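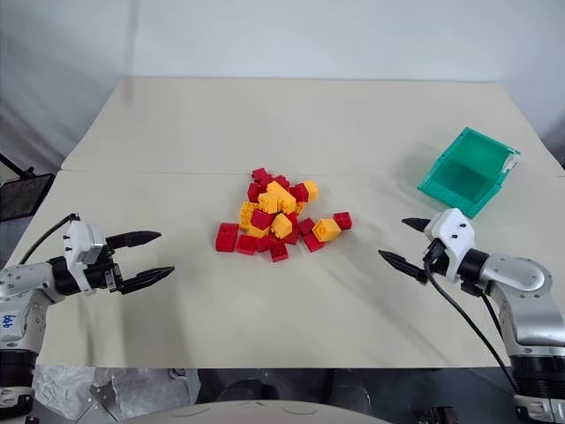
Red and yellow bricks in a pile on the table

How do you sort and wash a big secondhand lot of building bricks without losing your mind?

Posted by Marguerite_at_Wollell in Home & Family > Toys and Games

Hello all, I've been reading this board for a good long while and finally have something to ask, so please bear with me because I do tend to go on.

My sister-in-law cleared out her attic in May and passed along two big storage tubs of interlocking bricks that her boys played with when they were small. They're grown men now, one of them with a beard, so you can imagine how long these tubs have been sitting up there. My two grandchildren (six and nine) are coming to stay for the summer and I would love to have everything clean and ready for them. I was thrilled when the tubs came through the door! Then I took the lids off.

They smell like attic. There's dust down in all the little corners, some hair that I think belonged to a dog who has since passed on, and a sticky patch in the second tub that I believe was once a fruit candy. Mixed in with the bricks are marbles, jigsaw pieces, a bicycle bell, a few dead batteries and what looks like half of a board game. The bricks themselves seem to be mostly the regular old kind, but there are also some fancier pieces with stickers on them, a few clear windows, and a motor with a cord coming off it.

So what I'd like to know is this. Can I put the whole lot in the washing machine? My neighbor swears by the dishwasher, but my dishwasher runs very hot and I have visions of opening the door on one solid lump. Do I use bleach? And once they are clean, is there any sense in sorting them by color, or will it all be one big heap again by lunchtime on the first day? The older one likes to follow instructions and the younger one likes to build what she calls "hotels for bugs," if that makes any difference.

I also have a handful of bricks that have gone from white to a sort of weak-tea color. Is there any hope for those?

Thank you kindly for any help. I have until the children get here, and a porch to work on if the weather holds.

Þórey Thoroddsen replied:

Oh, Marguerite, what a lovely thing to be given, dead dog hair and all. I have done this more times than I can count, first for my own three and then for the toy library in Cheetham where I help out in the mornings, so let me tell you what I do and you can take what you like from it.

Before any water comes near them, do a dry pick-through. Spread an old bed sheet on the floor or on your porch, tip out a little at a time, and take out everything that isn't a brick. I keep three bowls next to me: one for trash, one for things that belong to some other toy, and one for the pieces that mustn't be soaked. Into that last bowl goes anything with a sticker, anything printed that looks fragile, anything made of cloth or string, and your motor. Please don't wash the motor! Wipe it down with a cloth that's barely damp and keep it well away from the tub. Check it for a battery compartment too, and if there is one, open it and have a look. Old batteries leak a crusty white powder and you don't want that on your hands or the children's, so wear gloves and keep the loose dead ones in their own container until you can take them to a battery drop-off.

Now the washing. I do it by hand in the bathtub or a big plastic basin, with warm water – comfortable for your hands, no hotter than 104 degrees – and a good squirt of ordinary dish soap. Let them soak for 30 minutes and swish them with your arm every so often. Most of the dust will float off by itself. For the corners, an old soft toothbrush does the job, though I only brush the ones that need it, or you will be there until the leaves turn. Your candy patch will probably want a second soak of its own. Then drain, rinse in cool clean water, and rinse again if you still see suds.

About the machines. People do use the washing machine, with the bricks zipped into a mesh laundry bag, on cold and gentle with no spin. I have tried it and I won't pretend that it ruined anything, but the noise was dreadful and the bricks came out scuffed where they had been rubbing on each other. The clear windows suffered the most. As for the dishwasher, I would listen to your own good sense. If yours runs very hot, the plastic can warp just enough that the bricks no longer grip, and you can't undo that.

I leave bleach out altogether. It can weaken or discolor the plastic, and you really don't need it for attic dust. If the smell stays after washing, add a cup of plain white vinegar to a fresh basin of cool water, soak for a little while, and rinse well. (Never mix vinegar with bleach, which I'm sure you know, but I say it to everybody.)

Drying is where people go wrong, I think. Water hides in the undersides of the bricks and if you put them away too soon you'll have a worse smell than the one you started with. Shake them in a colander first. After that, lay them in one layer on towels, hollow side down for the first evening, then give them a stir and turn them. A fan pointed across them helps a great deal. Mine take two days in dry weather and longer if it's muggy. I don't use a hair dryer or the oven, and I don't leave them in strong sun either.

For sorting, my answer depends on the child. For your younger one I wouldn't sort at all. Half the fun for a bug-hotel builder is running her hands through the pile and finding something she wasn't looking for. The older one, following instructions, will be happier with some order, and here I'd go against what most people do first, which is to sort by color. It looks so pretty on the shelf! But try finding one small red piece in a drawer of nothing but red pieces. It's much easier on the eyes to have all of one shape together and pick out the color you want. Start simply: big bricks, small bricks, flat plates, wheels and windows, and a last box for odds and ends. If that isn't enough you can always divide further, and if it's too much they will let you know by ignoring it.

One more thing that saved my back. Sew a drawstring around the edge of that old bed sheet. They play on it, and at supper time you pull the string and the whole heap goes back in the tub.

I hope you have a grand summer with them. My oldest still talks about the bricks at his grandmother's house, and there can't have been more than one shoebox of them.

hukine_handyman replied:

dishwasher is fine, top rack, no heated dry, mesh bag. been doing it for years. if it only has the one hot setting then no.

yellowed white ones: you can soak them in regular drugstore hydrogen peroxide in a clear container by a sunny window, stir them so they don't float, check every few hours. works on most. can make the plastic a bit brittle so i wouldn't bother with anything you care about. gloves, and keep it out of reach of the kids obviously. or just leave them tan and call them sandstone

dont sort. life is short

PorchLightPatty replied:

I agree with nearly everything Þórey said, and I'm taking the drawstring idea home with me! I would only add a few things from when we did our lot, which came from a yard sale over in Pludum and cost my husband a good deal more than he first admitted.

Pull stuck bricks apart before washing if you can, as the dirt gets in between them and stays there. Save your fingernails and please, please don't use your teeth. (My husband has a chip to remember it by.) Thin plates stuck together are the worst of them. You can buy a little separator tool made for the purpose, or stick a larger brick on top and another underneath and rock the two of them apart. Cold helps a bit as well, a few minutes in the fridge, although my daughter says I imagined that part.

Put something over the drain. We used a piece of old window screen. I know it sounds like a small matter, but the tiny round pieces go down a bathtub drain as if they had been waiting for the chance, and a plumber charged us $80 to fetch up what he called "a very small flower."

For storage, I've gone through all manner of things, from drawers to zip bags to a hanging shoe organizer, and I always come back to shallow, wide bins. A deep tub means that the whole thing gets dumped on the floor every time, and with the deep ones you hear that crash at six in the morning. With a shallow bin, a child can see nearly everything by stirring it around with a hand. The under-the-bed sort with wheels are wonderful for this. Label them with a drawing if the younger one isn't reading comfortably yet.

If you'd like to do something kind for your nine-year-old, see whether any of the instruction booklets are down at the bottom of the tubs. Ours were, all stuck together in a wad. The ones that were too far gone we looked up by the set number, and a good many makers keep old booklets online where you can print them or just read them off a tablet. You may well be missing pieces, so I would tell him ahead of time that he might have to make a swap here and there. Ours didn't mind a green roof on a fire station once he'd been warned.

And keep the marbles and the small bits put away if any littler cousins are coming by to visit. It's easy to forget when the ones in the house are past the age of putting everything in their mouths.

Marguerite_at_Wollell added:

Thank you all so very much, I had no idea I would get such thorough help! I went with the basin and the dish soap. The first tub is finished and drying on every towel I own, and the dog hair is gone, rest his soul. I found the other half of the board game too, except for the dice.

I'm going to leave the second tub unsorted for the bug hotels and divide up the first by shape. The tea-colored ones I'm leaving as they are, since I like the sound of sandstone. Þórey, I have the bed sheet cut and the hem pinned, but could you tell me what you used for the string? I have some cotton clothesline, and I wonder if it's too thick to pull through.

Þórey Thoroddsen replied:

Clothesline is just what I used, dear. Make the hem good and wide, an inch and a half at least, and put a big safety pin on the end to lead it through. Tie a knot at each end when you're done or it will vanish back inside the first time somebody pulls on it.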